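Robots Have Rules, Too!

Did you know that robots follow safety rules, a lot like the ones at a swimming pool? People who build and use robots write these rules down and share them. A shared set of rules is called a standard.

One big rule is about stopping. A robot arm needs a stop button that is easy to reach. Push it, and the arm quits moving fast!

Another rule is about squeezing. Robot fingers are called grippers, and they have to hold a pen without crushing it. They also have to be gentle if a person's hand gets too close.
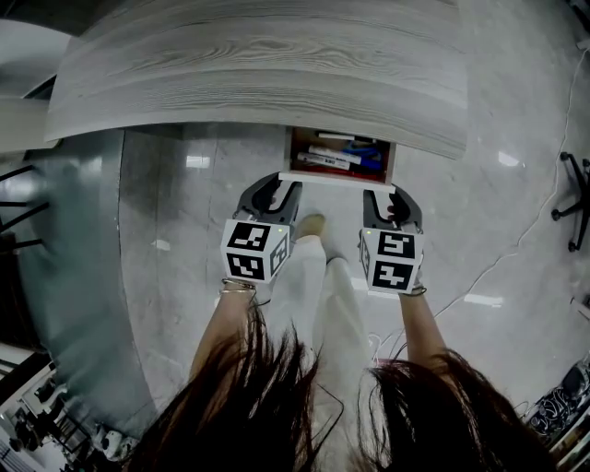

Robots need good teachers, and teachers have rules of their own. At the Lestcombe workshop, people hold grippers in their own hands and do small jobs so a robot can learn from the moves. They go slowly. They keep cords away from their feet. If a try goes badly, they mark it, so the robot won't copy a mistake. Last March they saved over 2,000 tries, and 196 of them got marked!

Want to be a rule maker? Pick a chore, like putting away markers, and write three safety rules for a robot helper. What should it never do? When should it stop and wait for you?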